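From: Jacobus Zwane
To: tidance-demos list
Date: July 20, 2018
Subject: Re: [tidance-demos] CPU pick episodes, which views do we keep?

On the Elness thread, Akbulut wrote:
> We have 432 episodes in and the loader takes either the wrist stream
> or the bench stream, not both. Can someone who has looked at the
> wrist footage say if it's good enough on its own? The metal around
> the socket worries me. Also what are we labeling as "aligned"?

Quick answer, in between runs. Keep both. I know, storage. But the wrist view blows out on top of the processor and the bench view hardly shows the fingertips, so each one covers for the other. 774 episodes is still the target, teh May batch doesn't count toward it (old labels).

Stills, wrist unless noted:
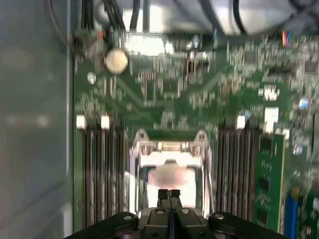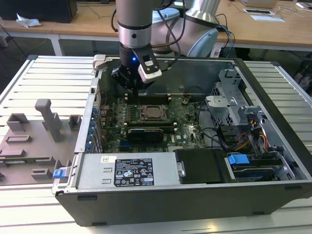
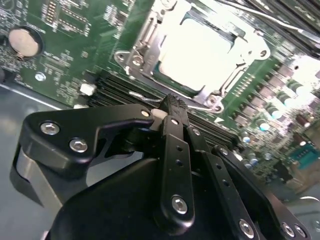
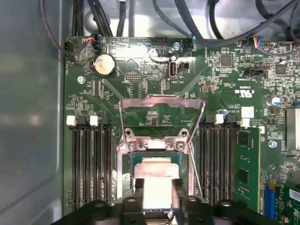 Second one is the fixed camera. Last one: a finger either side of the heat spreader.

"Aligned" = both fingers beside the heat spreader, before closing. Not just over the socket. If you can't tell from the wrist stream, check the bench one, still can't tell, mark it unsure and move on. Don't guess – the Tedwood set had 127 guessed labels and we had to redo all of them.

Motion blur: leave those episodes in unless the whole approach is smeared. I'd rather have the policy see some of it.

Exposure I'll try to lock lower on Elness tonight, will post 8 new episodes so poeple can compare before we change anything for real.

Jacobus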